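The power strip should be on top of the table

I have lived in Florkley for 11 years and worked in five offices in that time, and in every one of them the power strip lived on the floor. It sat behind a desk leg or under a radiator, with dust on it, and when you needed to plug something in you got down on your knees. People complain about chairs and lighting and the coffee. I would like to complain about this.

A power strip is a thing you use with your hands. You push plugs into it, you pull them out, and if it has switches you press them. We don't put light switches at ankle height. We don't keep the stapler under the desk. But the strip goes down there because the wall outlet is down there, and because somebody decided a long time ago that cords are ugly and should be hidden.

Last July I moved mine up. I bought one with a separate switch for each socket and put it on the table where I work. I can see which socket the lamp is on. I can turn off the printer without turning off everything else, and I do it most nights, which I never did when it meant crawling.
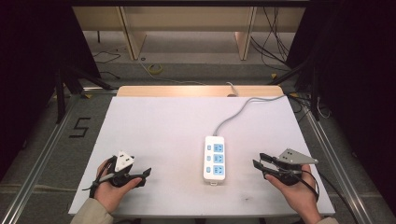
Three sockets, a switch beside each one, and the cable leaving by the back corner.

The cable is the part people object to. Ottar Løken, who had the desk next to mine in Dradumbridge, thought a cord across a work surface was asking for trouble, and he had a point. If it crosses the place where your arms go, you will catch it with a sleeve sooner or later. Mine runs to the far side and drops off the back. It takes up a bit of surface I wasn't using.

The other objection is looks. A strip on a table is not pretty. Neither is a tape dispenser, and I have never heard anyone suggest keeping that on the carpet.

I'll grant that some strips are better for this than others. The kind with one big switch at the end doesn't gain you much. Neither does the kind with the sockets packed so close that one fat charger covers two of them. Look for some space between sockets and switches you can find with a finger. Spend a little more if you have to. I also think the cord should be longer than you expect to need, as it has to climb from the wall to the tabletop before it goes anywhere useful.

Big heaters are a separate matter and should go straight into the wall. So should anything else that draws a lot. What I'm talking about is lamps, chargers and a printer.

My brother-in-law Stavros tried it for a week and put his back on the floor. He says he likes a clear desk. His desk has 13 pens on it.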